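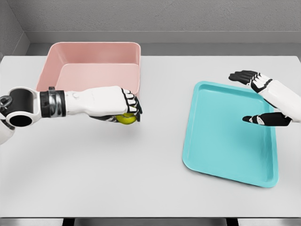 # The new pair of arms at Vukholm starts out in simulation

I spent a morning at the Vukholm returns warehouse last month, and I have to say I went in expecting forklifts and noise. What I got first was a small office with two screens and Abla Najjar eating a pear!

Abla used to sort returned sports gear on the floor - balls, mostly, and the odd shin guard - and she did it for six years. Now she spends her mornings with Curus, the software the company uses to rehearse its two-armed robot before anything gets tried at a real bench. The practice job I saw was about as plain as it gets: a white table, a pink bin, a teal tray and one tennis ball in the robot's left hand. I could have watched it for an hour.

"People think I press a button," she told me. "I mostly tell it where I would have put my hands."

I loved that. She knows how a sorter reaches across a table without bumping the next thing, and apparently that's pretty hard to write down (she tried, and showed me a notebook full of arrows).

The change on the floor comes in September, when two benches in the Farah hall go over to the robot. They handle over 500 items a shift between them, and it's the dullest sorting in the building, the small stuff that all goes the same way. The manager's line is that all 60 sorters keep their hours, with the people from those benches moving to inspection and repairs. Repairs pays a little more. It also starts at 6 in the morning, and I heard plenty about that in the break room!

Not everyone is sold. One sorter told me she likes the dull bench, thank you very much, as it's where she and her friend get to talk. Inspection is done alone with headphones on, and she has asked for a shared table. Abla is backing her on it.

Training for the repair jobs is being run by Bristetti, the firm that already services the conveyors, and sign-up sheets are by the time clock. Abla has put her own name down too - she misses having something in her hands, she said, and the office chair is terrible.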